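2018-07-03 片づけ日記

床の上のものから手をつけろ、とガッサンさんの本には書いてある。棚や引き出しは後回しで、まず目に入る床。そこが片づけば気持ちが軽くなって次に進める、という理屈らしい。

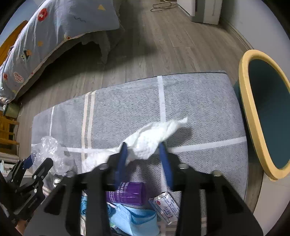 気持ちは別に軽くならなかった。

そもそもこの本を貸してくれたのはターラで、彼女の部屋はうちより散らかっている。読んで何か変わったのかと聞いたら、まだ途中までしか読んでいないと言う。途中まで読んだ片づけの本を人に貸すのは、片づけの一種なのだろうか。うちの物が一冊増えただけのような気がする。

それでも一応、言われたとおりにやってみた。居間の灰色のラグ、あの白とベージュの大きな格子のやつ。あの上にあるものを「ごみ」「戻す」「迷う」の3つに分ける。迷うものは箱に入れて、日付を書いて、忘れろという。忘れたものは要らなかったものだ、と著者は言い切っている。忘れていて後で困ったもののほうが、私の人生には多いのだが。

丸まったティッシュ。これはごみ。迷う余地がない。こういうものばかりなら私だって名人になれる。

次が気泡の入った透明の袋。これがもう駄目だった。ごみと言えばごみだが、割れ物を送るときに必ず探すことになる。前にジアードにグラスを送ったときも家じゅう探して見つからず、結局タオルで巻いた。タオルは返ってこなかった。だから袋は取っておきたい。本には「いつか使う、は使わない」とあるけれど、あのとき使いたかったのだから、この人の言うことは少なくとも一回は間違っている。くしゃくしゃのまま迷う箱へ。

水色の使い捨てマスクは戻す。ただ、どこに戻すのかという問題がある。玄関に置けば出がけに取れて便利だ、と先月は思った。玄関に置いたら埃が気になって、洗面所に移した。洗面所だと出がけに思い出さない。それで居間に来た。居間のどこか、が決まらないうちにラグの上に落ち着いた。本によれば、物には住所を与えよ、だそうだ。簡単に言ってくれる。引っ越しを繰り返しているだけで、住所がないわけではないのだ。とりあえず玄関に戻した。8月になればどうせ暑くて使わなくなるから、そこでまた考える。

薬の袋。字が細かくて、赤と黒でびっしり書いてある。読もうとして途中でやめた。薬の類は期限を見て、過ぎていたら処分、というのが決まりだと思うが、うちの薬は外箱をとっくに捨てていて、どれがいつのものか分からないものが多い。外箱を捨てろと書いてあったのも、たしか別の片づけの本だ。かさばる箱は敵だと言っていた。その通りにした結果がこれで、私はあの著者に文句を言いたい。アナスに電話したら、分からないなら薬局に持っていけと言われた。正しいけれど、こちらは家から物を減らす話をしているのであって、用事を増やしたいわけではない。薬は台所の缶に入れて、缶ごと机の上に出しておいた。出しておけば明日持っていくはず。はず。

紫の包みは、白い字で何か印刷してあるあれ。買った覚えがあるような、ないような。店でもらったのかもしれない。もらったものを捨てるのは早いほうがいい、時間がたつと情が移る、と本にある。情は移っていないが、中身を確かめずに捨てるのも気が引けて、これも迷う箱。

銀色の小さい包装の切れ端は、見つけたのが一番最後だった。床が灰色で、ああいうものは角度によってまるで見えない。足の裏で見つけることのほうが多い。捨てた。

ここまでで夕飯の時間になった。ラグ一枚である。本では床は午前中に終わり、午後には洋服に取りかかることになっている。この著者の家にはきっと床しかない。

箱のことも書いておく。迷う箱は専用のものを用意すると続きやすい、というので、オヌミアの店で蓋つきのを見てきた。900円。片づけるために箱を買い、その箱の置き場所をつくるために別のものを片づける。どこかで騙されている気がする。買わずに帰って、靴の空き箱にした。蓋がきちんと閉まらないが、忘れるための箱なら見た目はどうでもいいだろう。蓋に日付を書くペンが見つからず、日付はまだ書いていない。

イッサが帰ってきて居間に入り、何か変わったかと聞く前にラグの上に鞄を置いた。そこはさっき片づけたところだと言うと、空いていたから置いた、と言う。腹は立ったが、筋は通っている。空いた場所には物が来る。本にはこのことがひとことも書いていない。片づけた後の話になると、急に紙が足りなくなったみたいに短くなって、あとは窓辺の花の話で終わってしまう。

鞄は椅子に移してもらった。椅子の上も片づける対象なのだが、順番としては床の後だから、今日のところは違反ではない。

ラグは明日、ベランダに出して叩くつもり。縁の色の濃いところは埃がたまっても目立たないので、いつも見落とす。雨なら掃除機で済ませる。

本の続きは台所の章。調味料は2列まで、と見出しにある。うちは奥が見えないので何列あるのか知らない。読むのは薬局に行ってからにする。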